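To: manipulation-methods list
From: Arif Talukder
Date: 2018-10-05
Subject: Re: Scoring the last stage of the drinks task

A colleague at the Kurek laboratory wrote:

> Thank you for circulating the draft protocol. We have read it with
> interest and intend to use it for our own kitchen tasks from December.
> Two points were not clear to us. First, the draft divides the drinks
> task into stages but does not say where one stage ends and the next
> begins. Our own annotators disagreed most often on the stage in which
> the lever is operated. Second, we should like to know whether the
> wrist view alone is used for labelling, or whether the fixed room
> view is consulted as well. The draft mentions both in different
> sections.
>
> We should also be glad to hear whether the Wundale method was tried
> without the stage labels, for comparison.

Dear colleagues,

I reply on behalf of the Brunik group, with apologies to those who received the draft in its earlier form, in which section 4 was missing its second page.

On the first point, the stage boundaries were set out in an appendix that did not travel with the draft. A stage ends when the gripper has cleared the part it was working on and both fingers are open. Contact with the next object begins the following stage. Movement between the two belongs to neither, and is marked as transit. We adopted this rule after a first round of labelling in which transit was shared out between the neighbouring stages according to the judgement of the annotator, with poor agreement as a result.

On the second point, labelling is done from the wrist view alone. The fixed view is kept for checking disputed trials and is not shown to the annotators. The sentence in section 2 which suggests otherwise is left over from an older version and will be removed.

The wrist views below are of the coffee machine task. 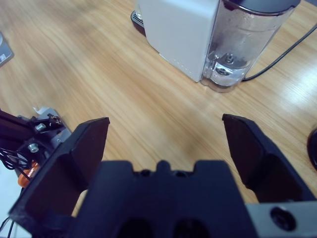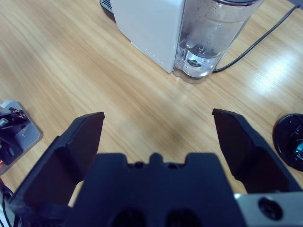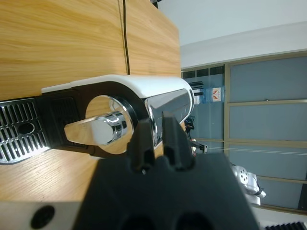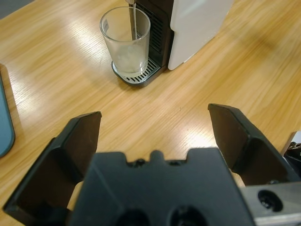
The Wundale method was tried both with and without the stage labels, and the comparison is the main result of the work. In each condition the policy was trained on the same 27 demonstrations and tested over 15 trials. With the labels, 13 trials were completed to the end of the last stage; without them, 10 were. We do not regard a difference of three trials as settled, and the report will say so plainly. What we find more useful is the manner in which the unlabelled policy failed. In its unsuccessful trials it tended to return to the lever after the drink had begun to run, as if the earlier stage were still open. The last of the four views shows why this is a hard moment to read from the wrist: the fingers are wide open, the glass stands on the grille, and the only sign that the machine is dispensing is a narrow pale line of liquid falling into it. A policy which attends mainly to the large, stable shapes in the view has very little to distinguish this moment from the one before it. The stage label supplies that distinction during training, and we believe that most of the gain comes from there.

We considered whether the same gain might be had by giving the policy a short history of past views in place of the labels. A limited test was made by the Fluka team, using four past views at each step. Their policy returned to the lever less often but became hesitant in approaching it, and several trials ran out of time. The test was too small to report as a result, and it will be mentioned in the discussion only.

The lever deserves a separate remark, as it was raised in the message above. The bright metal changes greatly in appearance with the angle of the wrist, and our annotators also found it the least comfortable part of the task. We would advise the Kurek laboratory to label that stage by the opening of the fingers and to disregard the position of the lever altogether. Agreement improved once we had made this change — though we did not measure it on the earlier trials, and cannot give a figure.

The draft says nothing on abandoned trials. Our practice is to score a stopped trial up to the last completed stage and to keep it in the total. Trials stopped for reasons unconnected with the policy, such as a loss of power to the arm, are repeated and recorded separately.

A corrected draft, with the appendix attached, will be sent to the list once section 4 has been checked. Comments on the stage rule would be particularly welcome before then, and may be sent to the list or to me directly.

Yours faithfully,

Arif Talukder
for the Brunik group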